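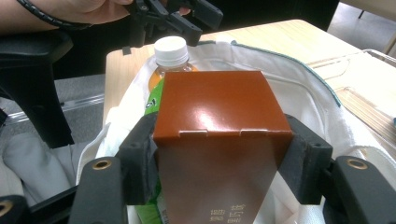 Fig. 1. Paper box with the top flap folded down and the tabs tucked in.

Packaging for Small Food Producers
Notes to Session 5: Levels of packaging, the folding carton, and the pouch
Instructor: Azucena Cortés
Version of April 2, 2020. Please throw away the older one, there was an error in the part on grain direction.

1. Where we are in the course

In the previous session we spoke about barriers: moisture, oxygen, light, and smell. We treated the package as a wall between the product and the world. Today we continue with the package as a construction. It has to be filled, closed, moved, stacked, sold, opened, and in many cases closed again by the customer. Each of these steps is done by different people, and they do not want the same thing from the package.

Students who work already in a bakery or a confectionery will know much of this from practice. I ask them to have patience with section 2, the words are necessary for later.

2. Three levels

Primary packaging touches the product. The pouch around the crackers is primary, also the jar around the jam. Everything we said on barriers applies first of all to this level.

Secondary packaging holds one or more primary packages together. A carton with six wrapped bars inside is secondary. Sometimes the customer takes the secondary package home, sometimes it stays on the shelf as a display tray and the customer takes only the pieces.

Tertiary packaging is for transport. The corrugated case, the pallet, and the stretch film belong to it. The customer normally never sees it.

The borders are not always clear. Chocolate in a folding carton can lie in an inner foil, and then the carton is secondary although it is only one product. If pasta is filled directly in the carton, the same carton is primary, and the board and the inks must be chosen for food contact. When you describe a package in your project, always write which level you mean. Last year two groups lost a lot of time because one person wrote "box" for the carton and another person wrote "box" for the shipping case.

3. The folding carton

A folding carton is cut and creased from a flat sheet, glued on one seam, and delivered flat. The flat form before gluing is called the blank. A small producer buys cartons flat, because in this form many more of them go into one storeroom.

3.1 Parts of the carton

Panels are the large faces: front, back, and two sides. The glue flap is a narrow strip which joins the last panel to the first one. The closure panels are at the top and at the bottom. The dust flaps are the short flaps that fold in from the sides before the closure panel comes down. The tuck is the edge of the closure panel which goes inside.

3.2 Closures

Straight tuck end. Both closures are attached to the same panel, so the raw edges go to the back. The front looks clean. It is used often for cosmetics and for gift foods.

Reverse tuck end. The top closure is attached to one panel and the bottom closure to the opposite one. The blanks can be placed closer together on the sheet and less board is lost. For many small runs this is the cheapest form.

Snap-lock bottom. The bottom has four pieces which lock into each other. It carries more weight than a tuck and is assembled by hand, without glue.

Sealed end. The flaps are glued. It is good against opening in the shop, but the customer tears it and cannot close it again.

Slit locks are small cuts at the two ends of the crease, where the dust flaps catch. They keep a tuck from opening by itself. If your product is a little heavy or the carton will travel in a bag, ask for slit locks. The price difference is normally very small.

3.3 Grain direction

Paperboard is stiffer in one direction than in the other, because during the making of the sheet most of the fibers lie along the direction of the machine. For an upright tuck carton the usual choice is to have the grain going around the carton, across the vertical creases. So the panels stay flat and do not bulge. (In the old version of the notes I wrote the contrary. Thank you to Jaqueline Ayala for the correction.)

3.4 Surface

A coated surface takes a sharper print and gives more shine. A gloss varnish looks strong under shop lighting, however it also reflects the lamps, and small text on a glossy panel can be hard to read from some angles. A satin or matte finish is more quiet. Metallic inks look different in every light, so do not approve them from a screen. Ask for a printed proof and look at it near a window and then under the kind of lamp your customer has.

Avoid to put varnish on the glue flap. The adhesive needs the open board.

4. The flexible pouch

The most common snack package is the pillow pouch. It is made from a roll of film on a machine which forms a tube, seals it along the back, and then seals and cuts it across. The names to remember are the back seal (fin or lap) and the end seals.

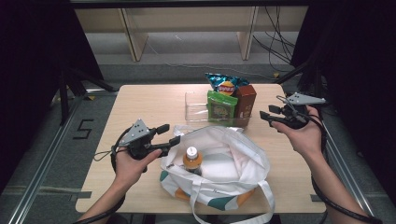 Potato chips are the classic case, since they are fragile, fatty, and dry at the same time. The film keeps out moisture and light, and the producer often fills the headspace with nitrogen. The gas slows the oxidation of the fat, and the pressure in the pouch gives some protection against breaking. Customers complain frequently that they buy air. You should be able to explain this to them in one friendly sentence, and you should also be honest with yourself when the pouch is bigger than the product needs.

A stand-up pouch has an additional fold in the bottom, the gusset, and stays on the shelf without help. A pillow pouch does not stand well alone. It needs a tray, a hook, or neighbors. This is a point which producers forget at their first visit to a shop. They designed a beautiful front, and then the pouch lies on its back or leans behind another product and the customer sees only the top seal.

Please test this with your own package. Put it among others of different height, in a basket or a tray, and go back a few steps. What is still possible to read? If the product name is in the lower half, it will be hidden very often. Consuelo Montes, who will be our guest in the next session, calls the top third of a pouch "the rented part", and she charges her clients a second design round when they leave it without a name.

5. Case: the Gundeck almond biscuits

Gundeck is a family bakery that sold its biscuits loose for many years and then wanted to enter small shops. Rigoberto Lozano made the first packaging plan. He chose a reverse tuck carton with an inner bag. The first order was 500 cartons, from the printer Zuvitz.

The carton had a depth of 86 mm. The biscuits came in two stacks, side by side, and on paper everything did fit. The problem was the inner bag. When the bag was sealed by hand it kept some air, and the bag with air was thicker than the drawing. The workers pressed it in, the front panel bulged, and the tuck opened again during the transport to the shops.

There were three possible solutions:

– a deeper carton, with a new cutting form;
– slit locks on the existing form, which would hold the tuck but not remove the bulge;
– a different way to seal the bag, with the air pressed out first.

Gundeck took the third for the cartons already in the house, and the first for the next order. I find this a reasonable decision. What I do not find reasonable is that nobody had filled a sample by hand before the order. A white sample, cut without print, costs little and the printer can deliver it in a few days. Zuvitz had offered one. The offer was in the second page of the quotation.

Rocío Gallegos has collected the drawings of both versions, and they are in the course folder under the name Plakness, which was the working name of the product line. Compare especially the dust flaps. In the second version they are longer, and they support the closure panel almost until the middle.

6. Opening and closing by hand

We speak a lot about how a package survives, and less about how it is opened. Older people and people with pain in the fingers have real difficulty with many packages. 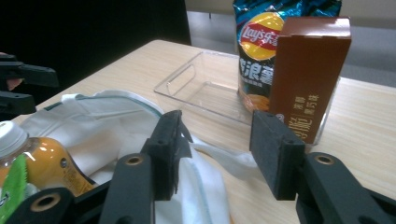 For a tuck carton the useful detail is the thumb notch, a half-round cut in the edge of the panel behind the tuck. For a pouch it is the tear notch in the side seal. The tear notch only helps if the film tears in a straight line, and some films don't. Ask the supplier for a sample of the real laminate and tear it yourself at least 9 times, also with slightly oily fingers, as in a kitchen.

The seal strength is always a compromise. If it is too weak, the pouch opens in the case. If it is too strong, the customer takes scissors, or pulls until everything is on the floor.

Reclosing deserves a word too. A package which is eaten in one moment does not need a zipper. A package of 2 portions is the difficult one, and here I have no general rule. Look at how your customers use it at home.

7. For the next session

Read the chapter of Vigfúsdóttir on corrugated board, only the part on flute types. The tables at the end can wait.

Bring one carton and one pouch from your own kitchen. Open the carton carefully at the glue flap so it lies flat, and write the names of section 3.1 on it with pencil. Do not bring cartons with a window, we will treat them together with the recycling rules.

The groups which have not sent me their product dimensions should do it this week. Inner dimensions please, in the order length, width, depth, and in millimeters.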